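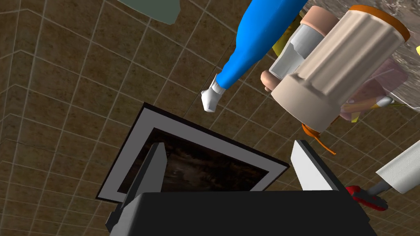

Call for Participants: Hard Floor Footfall Noise Study

April 17, 2021
By the Petine Building Acoustics Office

Petine is recruiting 70 adults to take part in a listening and walking study on footfall noise in multi-unit housing. Sessions are held at the Jadgate test house, second floor, through the end of April.

Purpose

The study compares instrument readings of impact sound with the annoyance ratings given by listeners in the room below. Results will be used to revise the underlayment guidance in the Wornar design manual.

What participation involves

Each participant attends one session of 70 minutes. In the first part, you walk a marked route in socks and then in your own hard-soled shoes at a pace set by a metronome. In the second part, you sit in the lower room and rate 16 recorded and live impact sounds on a paper scale. Short breaks are provided between parts. A hearing check is given on arrival.

Eligibility

Participants must be 18 or older, able to climb one flight of stairs, and able to walk unaided for ten minutes. Persons with a diagnosed hearing loss, or who work in acoustics or floor installation, are not eligible. Tenants of Rozīte apartments may apply, including those who have filed a noise complaint.

Payment

A flat payment is made by check within two weeks of the session. Parking is free. Travel costs are not reimbursed.

How to apply

Send your name, age, shoe size, and two preferred time slots to the study desk at Petine, quoting reference 855. Incomplete applications are not processed. Selected applicants receive a consent form, to be signed and returned before the session.

Last updated: eligibility section revised, parking note added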